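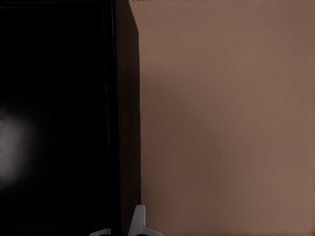 Render: glossy black panel with a seam near the edge

I finally made it to the Bakilana open day at Flellbridge on January 8, 2026, and came home with a carrier bag full of leaflets and very cold feet. Bakilana refurbish mobile broadband gear, mostly the little battery hotspots and the bigger plug-in routers, and I'd been wanting a nose round their workshop for ages.

It's up a hill past the retail park, the bus drops you at the wrong end, and I missed the first talk completely. Never mind! The tea was good and there were still seats for the bench tour, which went out in groups of 7.

First stop was the sorting room. Trays and trays of returned units, 600 in that week's delivery, all waiting to have the old owner's settings wiped. They check the battery first (anything swollen goes straight into a metal bin by the door) and then the SIM slot, which I'd never have guessed is the bit that breaks most. People force the wrong size card in, apparently. I have done this. I kept quiet.

Then on to testing, my favourite part. Each router gets a SIM from two different networks and has to hold a connection for 30 minutes on each. The one on the bench when we went by was a Rodari, same as the one in my caravan, so I asked why mine drops out whenever I'm over in Etside. The chap said to try fixing it to one band in the settings page instead of leaving it on automatic, and to move it off the top of the fridge. Fair enough!

I did ask about network locks too. They only sell unlocked units, but they won't unlock one you bring in unless you've got proof you bought it, so take your receipt if that's what you're after.

There was a small sales table by the exit, cash or card, and I bought a spare aerial and a charging lead. Parking is free but tight. They're opening up again in February, mornings only, and you need to book through the form on their site. I'm going back with my old hotspot, if I can find the lid for the battery.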